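Uma tarde na lavandaria com a Namer

Demonstração aberta mostrou o trabalho de um braço robótico em máquinas de uso comercial

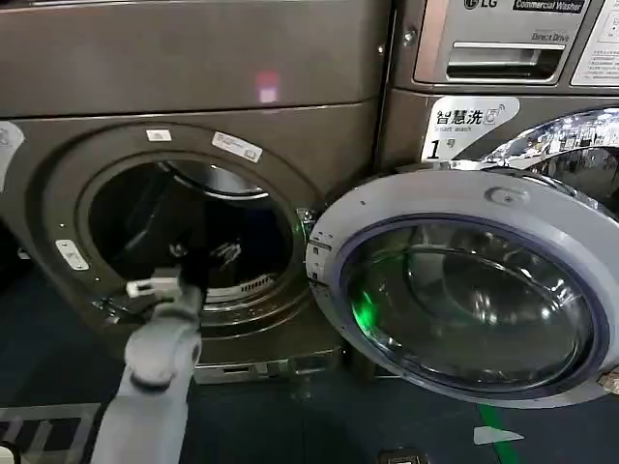 A Namer abriu as portas numa sexta-feira de maio e recebeu os visitantes em grupos de nove. A empresa desenvolve robôs para lavandarias de autosserviço e quis mostrar o projeto Grurano fora do laboratório, entre máquinas de carregamento frontal iguais às que os clientes usam todos os dias.

Pendo Kinyua, responsável pelo projeto, conduziu as sessões. Explicou que alcançar o interior do tambor é a parte que mais tempo ocupa à equipa. A garra tem de entrar pela abertura redonda sem tocar na borracha da porta, e a margem é curta. "Um lençol nunca fica duas vezes na mesma posição", disse.

O Grurano começou há quatro anos, com apoio da Sikwood, que fornece os motores. Até agora a equipa registou 600 ciclos de treino. Cada sessão durou sete minutos, com tempo para perguntas no fim. As mais frequentes foram sobre o preço, que a Namer ainda não divulga.

A próxima demonstração será nas instalações da Fung, com inscrição prévia.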